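Gripper Trials, Notebook 3
Monday, April 27, 2020
Entered by: Antigoni Tsolakis. Copies to Catriona Shearer and Gregor Dalgleish.

Purpose. To compare the two sets of finger pads for the hand-held gripper, Nurnow (textured) and Zenum (plain), on light and awkward goods.

Method. Each pad set is to be given 200 picks, with the tray as the target. The operator shall not reposition an item between attempts. A dropped item counts as a failed pick, including where it lands inside the tray.

Remarks. Beaded bracelets remain the hardest class. The strands shift under the fingers, and a pick by a single bead is to be recorded separately. In the March series 18 picks were struck out for want of a clear note on this point. Closing force stays at the setting agreed with Peixoto. Pads are to be wiped at each change of set.

Bracelets and tray on the covered table, blue curtain behind: 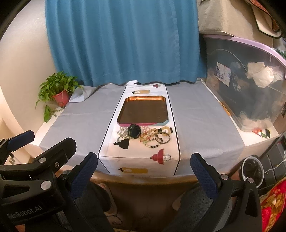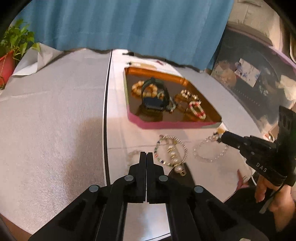 Gregor Dalgleish replied that 200 picks would be too few to separate the pads on bracelets alone, and asked that the figure be raised to 770 before anything is sent to Claltmont.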